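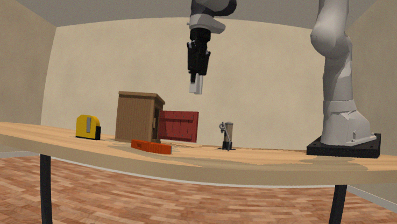 Image: Darham Studio

Small websites should stop deleting their old pages

Last Saturday I wanted to find again an article about repairing the zipper of a tent. I read it some years ago on the site of a small outdoor shop, Badov, and I remembered the drawings were very clear. I had even kept the address. I typed it and I received a page with a big smiling tent and the words "Oops, this trail goes nowhere". The shop exists still. It has a new website with new colours, and the article is gone together with all the others.

I have worked for many years with the websites of small companies, first in my own country and now here, and I believe this is one of the worst habits in our trade. When a company orders a new site, the designers look at the old one as if it were old furniture. They ask the owner which pages he wants to keep. The owner is busy and he says the home page, the products, the contact form. The rest goes in the bin.

I had a client like this, a garden supplier. The old site had 2719 pages, and I must admit that many of them were poor. There were notices of holiday hours and announcements of sales that had finished long before. The agency proposed a new site with 44 pages and everybody in the meeting was very pleased with this number. It looked modern. I was asked only to move the text, and I moved it, and I did not say enough. I am still a little ashamed of that.

The letters started in the same week. A school had a link to a page about compost in its teaching material. A gardening club had printed an address in its booklet, and you cannot repair a booklet. One woman wrote that she opened the page about pruning plums every winter, and could we please send it to her by email. We could not, because the only copy was on a server which the agency had already cancelled.

The usual defence is that old content is bad for the site. Visitors get confused, I am told, and the search engines will like us less. There is some truth in it. A page with a wrong price or a dangerous instruction must be corrected or taken away, and I would not argue with that. But most old pages are not wrong. They are only old, and a line at the top saying when the page was written is enough for any reader who is awake. We do not burn the library books with a brown cover.

The second defence is the cost, and here I lose my patience. Plain pages take almost no space. If the new system cannot hold them, they can sit beside it as simple files, at the same addresses as before. For the garden supplier I later calculated that this would have cost two days of work. The animation on the new home page, with the leaves falling behind the logo, took much longer than this.

And if a page really must move, then leave a redirect. One line in a configuration file tells the browser where the page lives now. I once wrote 500 of these lines by hand for a furniture maker called MacPherson, over several evenings, with a cup of tea and the radio on. It was boring work. Nobody from the company noticed it, and their visitors did not notice it either, so I consider it well done. Please do not send all the old addresses to the home page, as many people do. A person who asks for plum trees and receives a banner about spring offers is lost just the same, only he needs a few seconds more to understand it.

My colleagues at Esen, where I work now, say that I am sentimental about addresses. Maybe I am. But an address is a thing we gave to other people. They put it in their bookmarks, in their emails to a neighbour, in the margin of a recipe. When I give somebody my phone number, I do not change it every three years for the reason that I am tired of the digits.

What I ask is modest. Before the next redesign, make a full list of the addresses you have, and look in the server log to see which are visited — you will be surprised which ones. Write in the contract with the agency that every address on this list must lead somewhere sensible on the day of the launch. Then check it yourself, the next morning, before you open the bottle.

I did find my tent zipper in the end. A hiker had copied the whole article on his own page, without permission and without the drawings.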